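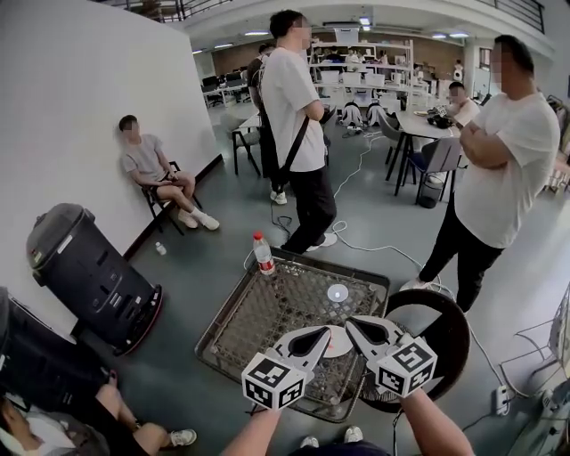

4.2 Fusing Marker and Inertial Pose Estimates

The Womitz tracker estimates the pose of each handheld gripper from two sources: the wrist camera on the gripper itself and the square fiducial markers as seen from the head camera. Each source fails in a different way. The wrist view drifts when people walk through the background, while the markers are lost whenever a forearm turns them away from the head. We therefore run both estimators at all times and weight them by their recent residuals.
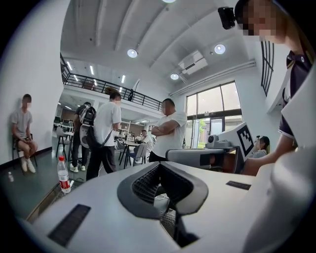 Figure 7. Wrist camera view, with the marker of a second gripper visible at right.

When a marker on the other gripper enters the wrist view, Womitz adds a relative pose constraint between the two devices. This constraint is kept for 20 control cycles after the last detection and then dropped. In the July trials at Prasodside, gaps of up to 38 cycles were bridged by inertial data alone – longer gaps caused the planner to reject the segment. 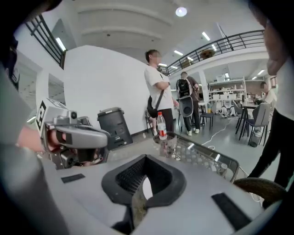

Figure 8. Wrist camera view with a hand on the second gripper and a wire-mesh basket nearby.

Background features on moving people are masked before the pose update. The mask is computed by the Prorken segmentation module and widened by 2 pixels at its border. Fixed structure, such as railings and ceiling lights, is retained.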